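Corner shelf (bathroom)

By Gwilym Morgan
Jul 22, 2021
4 min read

A corner shelf, also called a corner caddy or shower shelf, is a small storage surface shaped to fit the angle where two walls meet. In bathrooms it usually holds soap, shampoo and razors. The commonest outline is a quarter circle, with two straight sides against the walls and a curved front edge. Triangular and five-sided versions are also sold.

The form is often described as space-saving. The claim is hard to test. A shelf in a corner takes up room that few people would otherwise use, but its depth is greatest at the point furthest from the hand, and items stored there tend to be forgotten.

Construction

Shelves are made in stainless steel, aluminium, glass, stone and plastic. Metal ones are normally pressed from sheet or bent from wire. "Rustproof" is used freely on packaging and should be read with care: many grades of stainless steel will stain in a room where salt or bleach is about, and a painted finish protects only until it is scratched.

Most metal trays have a raised rim along the front to stop bottles sliding off. Some have a taller lip at the back, which may carry the fixing. Drainage is by slots or round holes. Slots that follow the front curve are popular, though the reason seems to be looks as much as anything. Jolien Van Hecke, in a short survey of bathroom fittings for the Arnardóttir catalogue, found no clear gain over plain straight slots, and complained that narrow ones clog with soap.

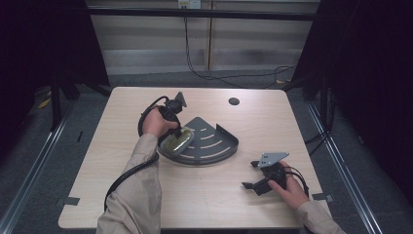 Soap is the hardest test of any such tray. A bar left on a flat surface softens underneath, and slots help only if the bar lies across them and water can get away below. An oval bar with a curved underside touches the metal in fewer places and may dry sooner. Bars with flat faces do worse. A separate ridged dish placed on the shelf often works better than the shelf's own drainage, which raises the question of what the slots are for.

Fixing

Three methods are in general use: screws and wall plugs, adhesive pads, and suction cups. Screws are the most dependable, and the least liked by tenants. Adhesive makers quote high loads — the Leno pad is rated at 9 kg — but such figures are given for clean, smooth tile and say little about grout lines or textured paint. Suction cups lose their grip over time and are best kept for light items.

Angeliki Mitsotakis-Vlachou has argued that the wall is more often at fault than the fixing. Few corners are a true right angle, and a rigid shelf pushed into one that is slightly open will touch at the ends only.

Care

Trays should be lifted clear and rinsed on both sides. The underside collects more residue than the top and is seldom looked at.

Related articles
Soap dish
Shower caddy
Wall plug
Towel rail
Grout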